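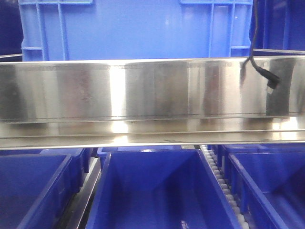
Reece Clegg had the culvert list open on his desk when we sat down in July, and he started on it before the first question was asked.

"There are 209 culverts under county roads and we had good records on maybe half," he said. "The rest were a line in a ledger. Some of those lines just said 'pipe.'"

Clegg took over as road superintendent for Crabtree County three years ago. Most of his time since then has gone into a survey of every drainage pipe, box and small bridge the county owns. The field work wrapped up this spring, and the county commission will get the final report before it sets next year's road budget.

The survey found 92 culverts in need of repair and 3 that Clegg wants replaced before winter. All of those are on Huton Road, which carries school buses and most of the truck traffic heading for the state highway.

"Huton is the one I worry about," he said. "The pipes are corrugated steel and the bottoms are rusted through. Water gets under the pipe, it takes the dirt with it, and then you have a hole with blacktop over it."

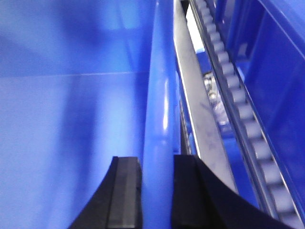 The plan is to close Huton Road one section at a time and put in concrete pipe. Through traffic will be sent around on Mulent Pike. Clegg expects each closure to last two weeks if the weather holds – longer if crews hit rock, as they did on the Kirkora Creek job.

He has heard from people who would like the work put off until next summer. He said he understands, but he won't recommend it.

"If one of those lets go in February, the road is closed anyway, and it's closed for a lot longer than two weeks," he said. "I can't get pipe in the ground when it's frozen."

Asked how the county let things get this far, Clegg said culverts are easy to pass over in a budget. A pothole gets phone calls. A pipe 8 feet down doesn't get any until the pavement sags.

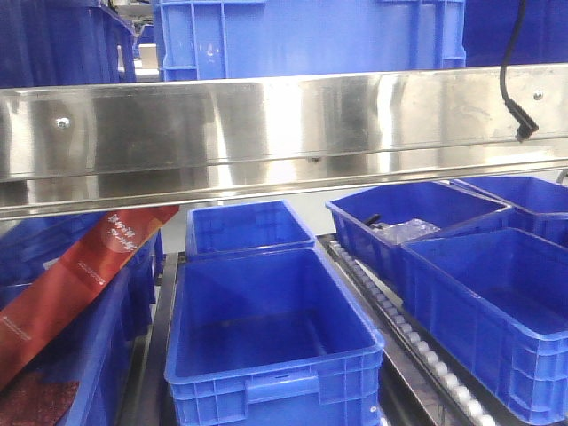 He also wants to change how the county keeps track of them. Each culvert now has a number, a depth, a material and a date for its next inspection. Crews will check the worst ones after every heavy rain and the others on a regular rotation. Mowing crews have been asked to report blocked inlets when they come across them.

"Half of our flooding calls are brush and leaves," Clegg said. "Two people can clear that in a morning with a rake and a saw."

The detour is where most of the complaints have landed. Mulent Pike is narrow, with soft shoulders, and a traffic count this spring put it at 2,151 vehicles a day before any of the Huton traffic is added.

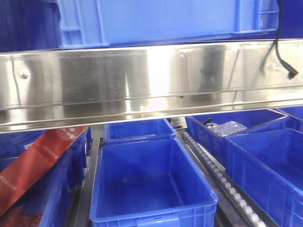

Freya Entwistle said she could live with the closure but wanted the trucks kept off Mulent Pike in the morning, when children are waiting for the bus. She asked for a lower speed limit as well, and for signs to go up well before the first barrels do.

Clegg said he has no argument with any of that. The lower limit needs a vote by the commission, and he has asked for it to be on the next agenda. Truck hours are harder, he said, because the county would need a deputy out there to enforce them.

"I'll have the signs up a week ahead," he said. "I can promise that much."

Residents who see water standing over a road, or a dip that wasn't there before, can call the road office until 4:30 p.m. After that, calls go to the sheriff's dispatcher.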